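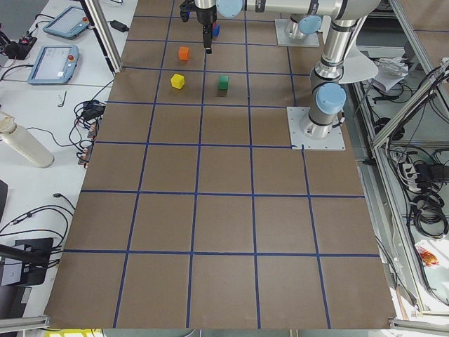

Evening Front Desk and Enrollment Assistant (part-time)
Parnitano Adult Learning Center, Godholm

Parnitano has offered evening and weekend classes to adults since 1983. Our courses include English as a second language, high school equivalency, basic bookkeeping, sewing, home repair and computer skills. We are hiring a front desk and enrollment assistant for the fall term. The job starts in August, with two weeks of paid training before classes begin.

What you will do

Greet students and visitors and direct them to the right classroom.
Answer the phone and reply to messages in the enrollment inbox.
Help new students fill out registration forms. Many of them are still learning English, so patience and clear speech matter a lot in this job.
Take payments by card or check and write receipts. We do not accept cash at the desk.
Enter registrations in Plostudura, our enrollment system. You will be trained on it.
Print attendance sheets before class and collect them at the end of the night.
Book rooms for instructors and update the schedule posted in the lobby when a class moves.
Lock the front office at closing.
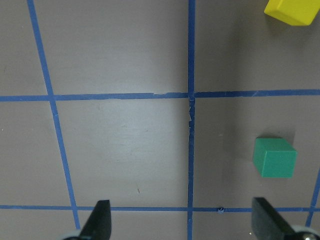
The first weeks of each term are busy. There is usually a line before class, and most people in it want to change sections, ask about a refund or find out where to park. After that the pace slows down, and a good part of the evening goes to data entry and phone calls.

Hours

The shift runs from 3:30 p.m. to 9:15 p.m., four evenings a week, Saturdays not included. During breaks between terms the hours drop to two evenings a week. If you need steady full-time hours, this is probably not the right job for you. The desk cannot be left uncovered during class time, so please apply only if you can be here for the whole shift.

What we are looking for

A high school diploma or equivalent. Our own graduates are welcome to apply.
Some experience dealing with the public, in an office, a store, a clinic or anywhere similar.
Comfortable typing and working in a spreadsheet.
Able to lift a box of copy paper and to climb one flight of stairs.
A second language is helpful but not required. Spanish, Turkish and Vietnamese are the ones we need most often.

Pay and benefits

Pay is hourly and depends on experience. You will be told the exact rate before the interview. Benefits include paid sick time, free parking behind the building and one free class per term for you or a member of your household. We cover 100 percent of the cost of the background check, which is required for all staff.

How to apply

Send a resume and a short cover letter to the enrollment office, or bring them in person to Room 227, Tokgöz Building, 507 Mill Street. The office is open from noon to 8 p.m. on class days. In your letter, please tell us which evenings you are available and when you could start.

We will read applications as they come in and will keep the posting up until the job is filled. Interviews take half an hour and include a short typing exercise. We will ask finalists for two references.

If you need help with the application or a change to the interview setup because of a disability, call the front desk and ask for enrollment.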